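Why the repair shop is coming back to the high street

Last updated: April
5 min read
48 shares · 17 comments

When the last cobbler in Plurnby retired, his shop stood shut for two winters. People with a loose heel drove to the next town or bought new shoes. The unit has a tenant again, and the sign over the door reads Pinheiro Mending.

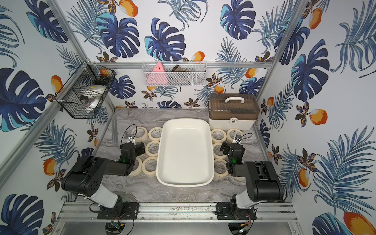
Words by Olga Tavares

Henrique Pinheiro takes in shoes, bags, coats, lamps and the occasional accordion. He opened with a borrowed stitching machine and a counter he built himself. His first customer wanted a zip replaced on a tent. He had never done a tent before, and it took him most of an evening on the shop floor with the thing spread out around his knees.

"I charged her ten pounds," he says. "I should have charged thirty."

Pricing is the hard part of this trade. A new zip costs very little, but fitting one can take an hour, and customers tend to compare the bill with the price of a new coat. Pinheiro now gives a quote before he touches anything. If the work will cost more than half the price of replacing the item, he says so, and plenty of people go ahead anyway.

Two streets away, Ermelinda Gouveia runs an alterations business called Flisora from the front room of her house. She learned to sew in a shirt factory and kept on when it closed. Hems and waistbands pay the bills. What she prefers is darning, and she keeps a drawer of wool sorted by shade for it. Last year she darned 121 jumpers, a figure she knows from the receipt book.

"Moths have been very good to me," she says. 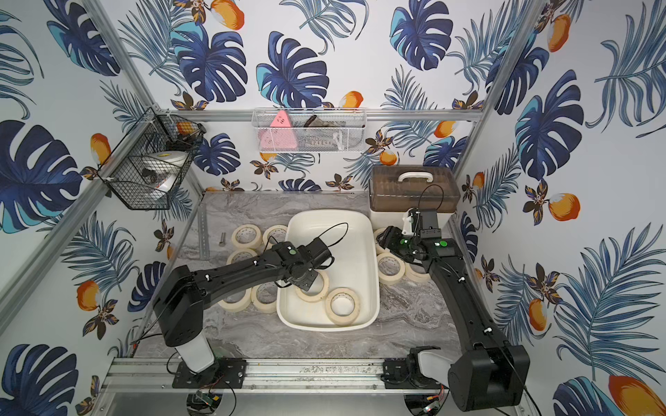 Rent decides whether shops like these last. Pinheiro pays 300 pounds a month under a deal the landlord offered after the unit had been empty for so long. It runs out next spring. Gouveia pays nothing extra for her front room, but she has no window on the high street and relies on people passing her name along.

Finding someone to take over is another worry. Joaquim Abreu, who has mended clocks in the town for most of his working life, has had three trainees and kept none of them. Two left for better wages and the third moved abroad. He would take a fourth tomorrow, he says, as long as they could sit still.

The clocks on his wall disagree by several minutes. He sets them only on the day they are collected.

Parts are a problem too. Older lamps and radios come apart with a screwdriver, but many newer ones are glued shut. Abreu keeps a shelf of dead clocks for their springs and wheels, and Pinheiro buys broken bags at jumble sales for the buckles. He and Gouveia order thread together to get the price for 100 reels.

If you have something that needs mending, take it in early. Autumn is the busiest time for coats and boots, and the wait at Pinheiro's can reach three weeks. Clean the item first, bring any button or strap that has come off, and say what you can afford to spend. Gouveia works by appointment and does not take leather.

112 people found this useful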